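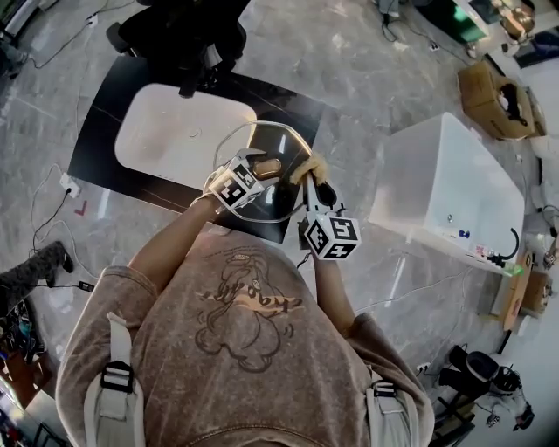
Ostap Pasichnyk wrote to this office in May to ask why he had learned of a high chair recall from a stranger at a Rumville market stall, when he had bought the chair new, kept the receipt and given the shop his email address. He added that he did not blame the shop. He wished to know whose job it was to tell him.

July 10, 2025
By the Policy Office, Dronwood Family Resource Centre
34 shares | 7 comments

It is a fair question, and the present answer is unsatisfactory. When a high chair, cot or change table is found to have a fault, the supplier posts a notice, informs its retailers and offers a repair or refund. The retailers place a sheet of paper near the service counter. After that the matter rests largely with the family, who must hear of the notice, find the model number and decide to act. Parents of a child under two are poorly placed to do any of this.

This Centre takes the view that suppliers of larger nursery goods should be required to keep a register of buyers, filled in at the point of sale, and to contact every person on it when a fault is found. We also hold that the register should be easy to update when the goods change hands.

The recall Mr Pasichnyk asked about concerned the Jurkden folding high chair, of which 2,226 were sold before the locking arm was found to slip. By the supplier's own report, 700 had been repaired or returned a year later. The remainder may have been thrown out, packed away in garages or passed to cousins and neighbours. Some are very likely still in daily use. The supplier cannot say how many, as it has no means of asking.

We do not suggest that Jurkden behaved badly. It acted promptly once the fault was known, and the repair kit it offered was free and simple to fit. The company did what the rules asked of it. Our concern is with the rules.

The usual reply is that registration already exists. Most boxes contain a small card, or a printed code that leads to a form. We have looked at a good many of these. The typical form asks for a birth date, household income, number of children, preferred shops and consent to receive offers. A tired parent sees a marketing exercise and puts the card in the recycling, and we find it hard to call that careless. If the card asked only for a name and one way of making contact, and promised that the details would be used for safety notices alone, we believe far more of them would be sent back.

Our colleagues at Srivastava, the nursery retailer with stores in Dronwood and Rumville, have tried something close to this. Staff fill in the safety form at the counter while the sale is being rung up, and the buyer is handed a copy. The store has told us the step adds little to the length of the sale. Its one regret is that it has to keep the forms itself, as most suppliers have nowhere to send them.

A harder matter is second-hand goods. High chairs and cots are sturdy things, used for a short time, and it is right that they be handed on. Many families could not manage otherwise. Our own loan program sent out 3,000 items last year, nearly all of them donated, and each was checked against current notices before it left the building. A person selling a cot from the driveway on a Saturday morning does not do this, and no reasonable law could compel it. What can be done is to fix the model number and date of manufacture to the product in a form that survives wiping, sunlight and the attention of a toddler. Too often these details are on a paper label under the seat, and the label is gone within months. A new owner who can read the number can look it up, or add a name to the register. Without the number there is nothing to look up.

Objections have been raised about cost and about privacy. On cost, we accept that small makers would feel the change more than large ones, and a shared register run by the industry would be a sensible way to spread it. On privacy, the concern is proper, and our answer is that the law should set out what may be collected, forbid its use for sales, and require that it be destroyed after a fixed period. Ten years would cover most products and most younger siblings.

There is also the view that parents ought to check for themselves. Many do, and we encourage it - the Centre keeps printed lists of current notices at the front desk, and staff will help any visitor search by model. But a family with a car seat, a cot, a pram, a high chair and a monitor would need to search five times, and to repeat the exercise every few weeks for years. We do not ask this of people who own motor vehicles. They receive a letter.

The Centre has put these points in writing to the consumer affairs minister and has asked that larger nursery goods be included in the coming review of product safety rules. Submissions from families are welcome and may be left at either of our offices. Mr Pasichnyk has agreed that his letter may be attached to ours.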